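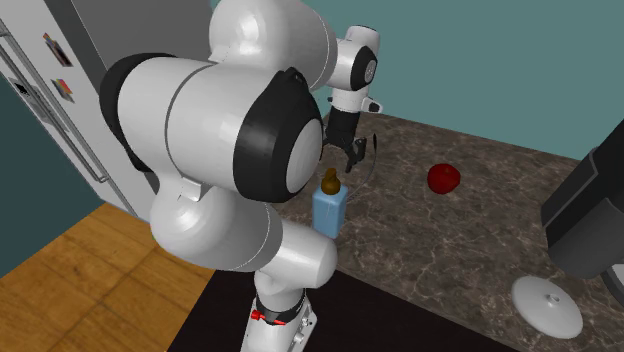
Ticket: Arm stops above the bottle, episodes saved as complete

Project: Vosemine kitchen set (simulated)
Opened by: Tươi Trương
Assigned to: Widad Smadi
Opened: 7 January 2024
Status: Waiting on rerun

Problem
The scripted pick for the blue bottle stops with the gripper just over it. The fingers never close. The recorder still writes the episode out with the success flag set, so bad examples are going into the training set.

Steps to reproduce
Load the kitchen with the bottle and the apple on the counter. Run the bottle pick with seed 6. It hangs in 3 runs out of 3. Picking the apple from the same start pose works.

Log
Tươi: Went back through the batch. Out of 2000 episodes, almost 3 in every hundred end this way. All of them are bottle picks.

Widad: Is the gripper cable colliding with anything? It loops down pretty close to the bottle on the right side.

Tươi: Turned off collision for the cable and got the same hang. Turned it back on.

Widad: Found it. The bottle was swapped for a taller model in September and the grasp height was never updated. The planner rejects the last move and returns an empty path. The recorder treats an empty path as finished — that part is a separate bug, and I've filed it under Etim.

Tuoi's batch should not go to Zurosus until the bad episodes are out. Filter on final finger width, not on the success flag.

Tươi: Filter is running now. Will rerun the bottle picks with the new grasp height tonight and post the count.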